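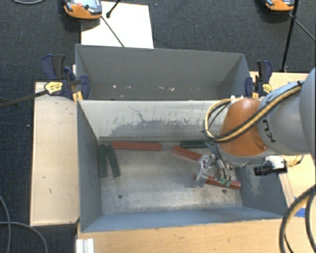 Posted by Posik in Storage and Sorting | July | Reading time: 11 minutes with the notes

Cleaning up old metal bins and using them for blocks

Deep metal bins are sold off cheaply when workshops and canteens close. They are heavier than plastic tubs and they make more noise, but they last. We use them in Sillitby for bar-shaped building blocks, which are awkward in a shallow tray and tend to slide off open shelving. The method below covers choosing the bins, cleaning them, and setting them up as a pair so that blocks can be sorted from one to the other.

The front bin in the picture has had plenty of use. The floor is scuffed, with brownish patches, and the far wall is scraped and scratched across its lower half. Marks like these do not matter for block storage as long as the surface is sound when you run a cloth over it.

What you need

A matching pair of open-topped metal bins
Washing-up liquid and warm water
A nylon scouring pad
A stiff brush
Old cotton cloths
Fine wet-and-dry paper
A flat file
A small tin of clear metal lacquer (optional, we use Toprak satin)
Work gloves

Choosing the bins

Buy two of the same size and shape if you can. Odd bins will work, but the rims sit at different heights and blocks catch on the step when you push them across.

Look for straight rims. Lay a ruler along each one. A small dip is fine. A rim that has been bent inwards will usually have a sharp spot, and it is hard to straighten properly at home.

Walls that narrow towards the bottom are better than upright ones. It is easier to get a hand down the side to pick up a block lying against the wall, and some bins of this shape will stack when they are not in use. Try stacking them before you pay. The Clastar bins we bought first jammed together and had to be tapped apart with a mallet.

Check the floor for holes. Small round holes like the dark ones near the front of this floor are no trouble with large blocks. If you plan to keep pegs, beads or other small parts in the same bin, cover the holes from the underside with metal tape. Don't fill them with anything that stands proud on the inside.

Cleaning

Take the bin outside or put it in a bath with an old towel underneath. Brush out the dry dirt first, paying attention to the corners where the walls meet the floor.

Wash with warm water and washing-up liquid. Leave the soapy water standing for 30 minutes if the bin is greasy. It will drain away if there are holes, so tape them from below for this part, or lay soaked cloths over the floor instead.

Scrub with the nylon pad. Avoid steel wool. It leaves fine threads behind, and these go brown and mark whatever is kept in the bin.

Rinse twice and dry straight away with a cloth. Stand the bin upside down on two battens overnight so that air can get underneath.

Once it is dry, wipe the floor with a clean white cloth. If the cloth comes up brown, rub the patch lightly with wet-and-dry paper, wipe it and try again. If the cloth stays clean, leave the patch alone. An old stain in the surface can be there for years without getting any worse.

Edges

Put gloves on and feel along each rim, inside and out. File any burr in one direction only, away from the inside of the bin, then go over it with the wet-and-dry paper. Children lean on the rim when they reach in, and the underside of the forearm is where they get scratched. Check the corners last.

Thin rims can be covered with push-on rubber edging. We tried it and took it off again. It raised the rim and left a gap between the bins.

Lacquer

This step is optional. Lacquer keeps the floor from marking the blocks, but it will chip wherever things are dropped. If you want it, put on one thin coat and leave the bin for 2 days before use. Keep the room above 11 degrees while it dries or the finish stays tacky. Don't lacquer the rims.

Setting up the pair

Place one bin directly behind the other with the rims touching. Any gap will catch blocks and fingers. On a smooth table put a strip of non-slip mat under each bin to stop them creeping apart.

Start with everything in the front bin and nothing in the back one. Use two colours that are easy to tell apart. Red and dark green work well in good light, but dark green can look almost black against dull metal in the evening, so put a lamp to one side if you sort late. Red and green are also a poor choice for anyone who has trouble telling those colours apart, and blue and yellow will suit them better.

Move one colour across and leave the other where it is. Pick out blocks from the top of the heap first and those lying along the walls last. A bar lying flat against the wall is easier to lift if you tip up one end with a fingertip.

Keep the load light. A single loose layer on the floor is enough for sorting. For storage you can fill higher, but stop well below the rim. Our bins weigh 21 kilos when full, and that needs two people to lift safely.

Looking after them

Wipe the bins out once a month with a barely damp cloth and dry them. Don't store them on a concrete floor. If a block has been washed, let it dry completely before it goes back in.

Check the rims again after any knock or move.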